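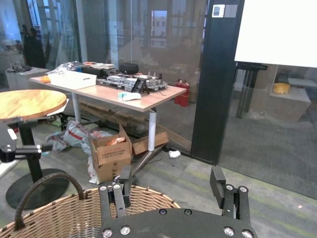

The worktable, with the café table and the wicker basket to the left.

About Hanora

Hanora is a tidying and packing firm. We go into homes, small offices and the occasional shop, and we sort out what is on the tables, under the tables and in the cupboard that everybody walks past. Then we box it, label it, shelve it or take it away. We have 450 regular customers, several of whom would rather we didn't mention it.

The firm was started by Gunnel Berge and Purificación Pastor, who met while clearing the same stockroom for two different employers. Gunnel wanted everything in boxes of one size. Purificación wanted everything sorted by when it would next be needed. They argued until the building closed at eight in the evening, and by January they had a van and a bank account. The argument is still going.

Our own rooms

People expect a tidying firm to have bare desks. Ours have things on them. The big worktable has a storage box at one end, a sponge and a cloth near the front, and a good deal of electronics spread along the middle. A table in use looks like a table in use, and we'd be suspicious of one that didn't. The rule is that it gets cleared when the job on it is finished, and what counts as finished is decided by Gunnel.

The small round café table is for tea and for difficult conversations about whose turn it is to do the labels. It came with us from our first premises, along with a kettle that has since been retired. The basket has a handle and belongs on the floor. Anything without a home by the end of the day goes into a basket, and anything in a basket for 42 days goes to Purificación, who finds it a home or a skip.

How we work

We start by looking. Someone comes round, drinks whatever is offered and asks what you would like to be able to do in the room. The answer is nearly always "sit down". After that we write a plan on one sheet of paper and give you a price.

On the day, we take one surface at a time. Small loose things go in a box, soft things go in bags, and flat things get stacked. We don't throw out anything you haven't agreed to, including the cables. We have views on the cables. We wipe down as we go, and the last thing out of the door is the bin bag.

Bigger jobs are booked as a Plunwood, named after the house where we did the first one. It had a cellar, an attic and a second attic. A Plunwood takes up to eight visits, and we come back once more after a month to see how it has held up. Please don't tidy before we arrive for that one. We can tell.

Who we are

Gunnel Berge runs the jobs and owns the label maker.

Purificación Pastor does the planning, the prices and most of the talking.

Casimiro Gallardo packs. He trained on glassware and treats everything accordingly – it took him a whole afternoon to wrap one customer's saucepans.

Kayode Bassey looks after the van and the storage unit on Moya Lane, where customers' boxes can stay for up to 52 weeks.

Maximiliano Valcárcel answers the phone. If you have been put on hold, he is looking for a pen.

Getting in touch

Ring in the morning if you can, as we are usually out on jobs after lunch. Visitors are welcome, but ring first and we'll clear you a chair.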